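# Falstead boots -- two-arm sorting set

28 likes · 4 comments · 13 shares

Student project, Falstead robotics club. Data card last edited February 17, 2021.

This folder holds the recordings our club made while teaching a pair of robot arms to handle rubber boots. It was put together by Skye Pollock (recording, labels) and Orysia Kravchuk (arms, calibration, most of the scripts). The club's working name for the whole thing is Pirkusell, so you will see that in file headers and in the config folder.

## What the task is

The arms work in a small enclosure with corrugated walls and an aluminum frame. Boots go on the mat. The operator drives both arms by hand from a second pair of leader arms, and the job is to pick boots up, turn them where needed, and stand them along the back wall with their partners. Colours include beige, teal, blue and purple.

A run starts when the operator says go and ends when they let go of the leader arms. Runs that went badly were kept. They are marked `fail` in the index and you can filter them out.

Boots were chosen over blocks, which we used the year before. A boot bends when you squeeze it, it is heavier at one end, and it has a right way up. The club voted on it in November and blocks lost.

## Cameras

There is a fixed camera on the enclosure and a small one at the gripper. The gripper camera gets very close to whatever is being held, so expect large parts of the background to be covered. 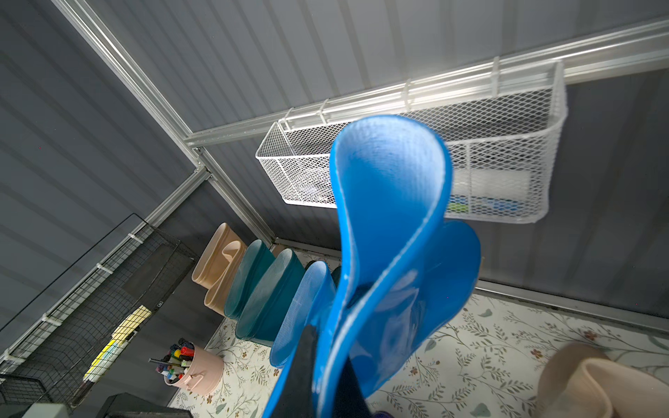
Gripper camera: blue boot held with its opening up, others along the back wall.

The two streams are saved separately. They start within a fraction of a second of each other but not on the same frame, so use the timestamps in `index.csv` and don't match by frame number. We got this wrong in the first version of the loader and the training results were useless for a week.

## Size

- 594 runs
- 3,621 labelled grasps
- 2,000 time steps maximum per run (longer ones were cut at that point)
- 13 runs held back for testing, listed in `heldout.txt`

Please don't train on the held-back runs if you want to compare numbers with ours.

## Labels

Each grasp has a colour, a grip point (`top`, `shaft`, `foot`) and a result (`held`, `slipped`, `missed`). Skye labelled all of them and Orysia checked a part of the set a second time. They disagreed mostly on `shaft` against `foot`. When the gripper closes near the ankle it could be called either one, so treat that boundary as soft.

Left and right boots are not labelled. We tried, and gave up on it because the gripper view often doesn't show enough of the sole to tell.

## Things in the enclosure that aren't boots

Baskets hang on the frame, one from the crossbar at the back and one on the left wall, and there is a pink container of markers on the mat. None of these are part of the task and they have no labels. They do matter for planning, though. The left arm can reach the markers, and the basket at the back limits how high you can lift a boot before moving it sideways.

The mat has a leaf and vine print. It gave our colour-based boot finder some trouble with the beige pairs. If you are doing anything with simple thresholds, start with the blue ones. 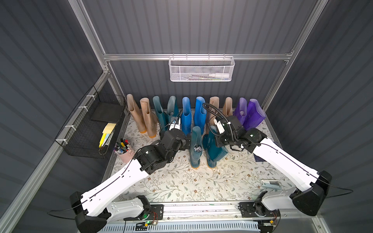 Starting positions vary a lot from run to run. Some begin with most of the boots already lined up and only a pair to place, others begin with everything in the middle. The `start` column gives a rough difficulty from one to five, filled in by whoever was driving, and different drivers were not equally strict.

Both arms are recorded in every run, including runs where only one of them moves. If an arm sat still the whole time its joint values will be nearly flat -- that is correct data and not a dropped signal.

## Known problems

- The right arm's wrist joint was recalibrated partway through. Runs before the change have a small constant offset. `fix_wrist.py` applies the correction.
- A few gripper camera clips are over-exposed when the arm points at the rear wall.
- Two drivers used the old naming for colours (`green` for teal). The index has been fixed but the raw notes have not.
- Gripper force is not recorded. All you get is the commanded opening.

## Folder layout

`raw/` -- recordings as they came off the arms
`clean/` -- trimmed, with the wrist fix applied
`labels/` -- one file per run
`scripts/` -- loader, viewer, wrist fix
`Patrício/` -- settings for the first baseline model, same name as the model

The viewer needs Vitness installed. The loader doesn't.

## Using it

Other school and club teams are welcome to use the set for practice or class work. Put the club's name in your write-up and tell us if you find bad labels. Corrections go to Orysia as a changed label file with the run number in the file name. Please don't send screenshots of spreadsheets.

## To do

- Label left and right boots for the fixed camera only
- Re-time the first batch of runs
- Write proper instructions for the leader arms -- right now it's one page and half of it is out of date

4 comments · Share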